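Mabli Harries
2022-05-17

OK, thread time, because I finally walked the whole Stalville rail trail and I can't stop talking about it!

1/ It's 30 km end to end. I split it over 2 days and slept at the old Skovau siding, where there's a grassy patch for tents and a tap that works (hooray).

2/ The colours! Wattle along the cuttings, then grey gums, then suddenly paddocks for ages. I counted 141 sheep before lunch and then lost my place.
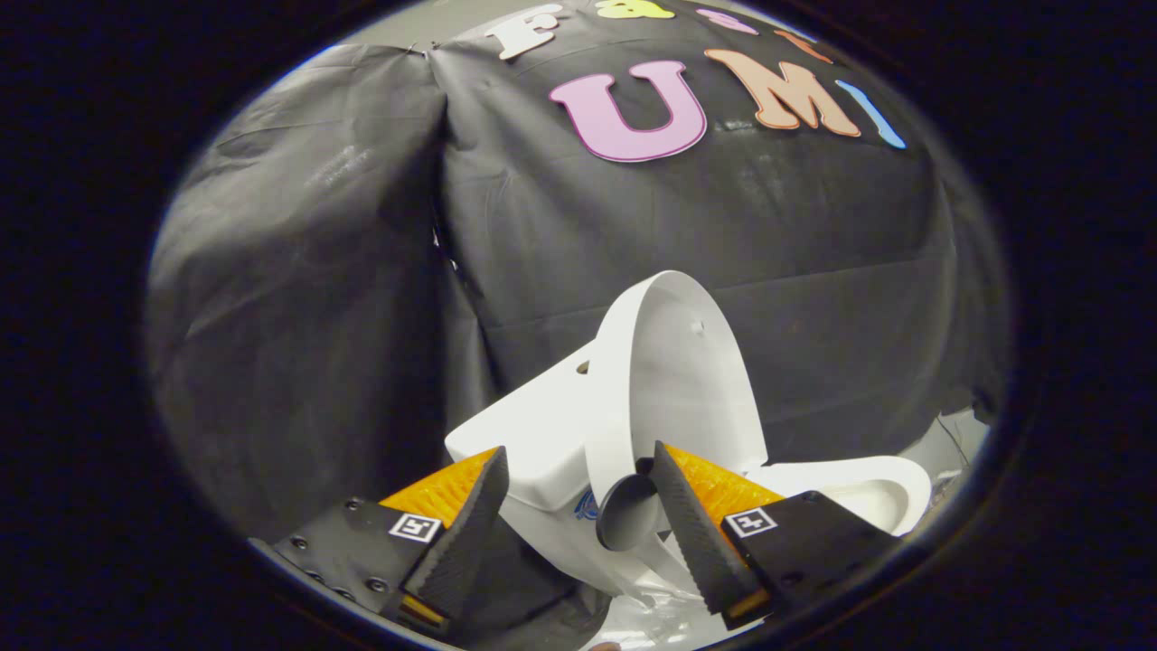 3/ The best bit is the Yoo Creek bridge. They fixed the deck in April and you can walk right across now, with the creek a long way down under your boots. I went over it three times.

4/ Water: fill up at Skovau. The tank further on was dry when I got there and it was a thirsty afternoon.

5/ My Stedik boots held up beautifully, one tiny blister. My knees have other opinions.

6/ Someone asked about hills. It's an old railway, so it's lovely and gentle, except the detour near the tunnel, which is 500 metres of pure stairs. Take it slow and have a biscuit at the top!

7/ Going back in spring with my sister, who wants to do it by bike.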